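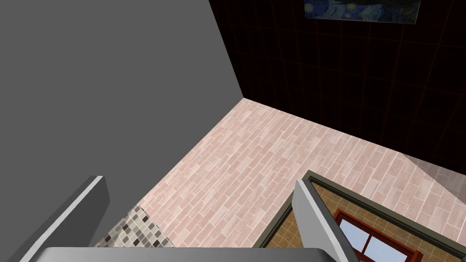 4.2 Wall finishes and the decision to redecorate

Tenants in the Rowbotham and Adel buildings were asked which surfaces in their homes they had changed since moving in, and which they would change if the lease allowed it. Of the 424 households contacted, 145 returned a complete form. Paint was the most common change in both buildings. Brick and tile were seldom touched, even by tenants who said they disliked them.

Cost explains part of this. A wall can be painted in a weekend and painted back before the keys are returned, while tile has to be chipped off and the wall behind it made good. But tenants also treated the two kinds of surface differently when they talked about them. Paint was described as belonging to whoever lived in the apartment. Tile and brick were described as belonging to the building, and several tenants used the word "permanent" for tile that had been put up only a few years earlier.

The lease wording did not seem to matter much. The Adel lease allows changes to any interior wall with written consent, and the Rowbotham lease allows paint only, yet the answers on tile were close to the same. Sadeghi found a similar pattern in owner-occupied row houses, where no consent was needed at all.

Where a hard finish could not be changed, tenants worked around it. They hung pictures, moved tall furniture in front of it, or chose a floor covering to go with it. Pictures were the usual answer on brick – a few tenants said they had bought larger frames than they would have liked, so that less of the wall would show. Others had left the wall bare for years and said they no longer noticed it.

Mixed finishes drew the most comment. Tenants with more than one hard finish in the same room were more likely to call the room busy or hard to furnish, and they tended to blame the color of the tile before its pattern. Figure 2 gives one such combination.

Figure 2. Rendered interior with a pink brick wall meeting a dark wall marked with a faint grid. Both walls carry pictures. Patterned tile in beige, grey and dark brown at far left.

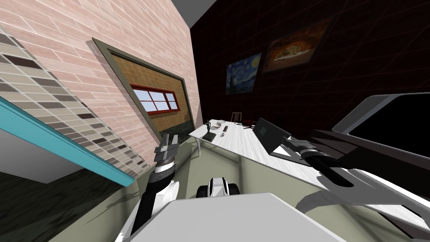

4.3 Floors

Answers about floors were shorter and more practical. Noise came up first in both buildings, followed by cleaning. Tenants on upper stories mentioned complaints from the apartment below, and most of them had put down rugs within the first 6 months. Color was rarely mentioned unless the floor was tile.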